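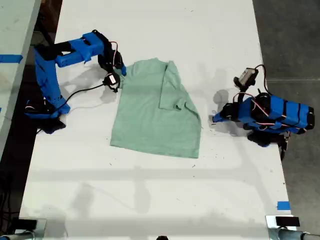
I own way too many T-shirts, and I blame free ones. Every fun run, every bank opening, every street fair in Loddale hands you a shirt you didn't ask for. Last April I cleared out my closet and hauled 70 of them to the thrift store in Buckley, and the lady at the counter just sighed. She had 400 in the back already!

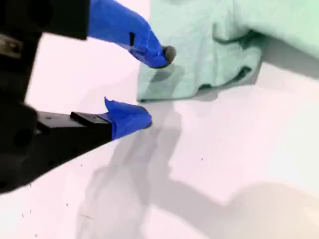
So my plea to anybody planning an event is to skip the shirt. Give me a sandwich — or a coupon for one. The Bindby 10K quit printing them and knocked a few bucks off the entry fee, and I signed up the same night. I'd love to see Loddale try it next spring.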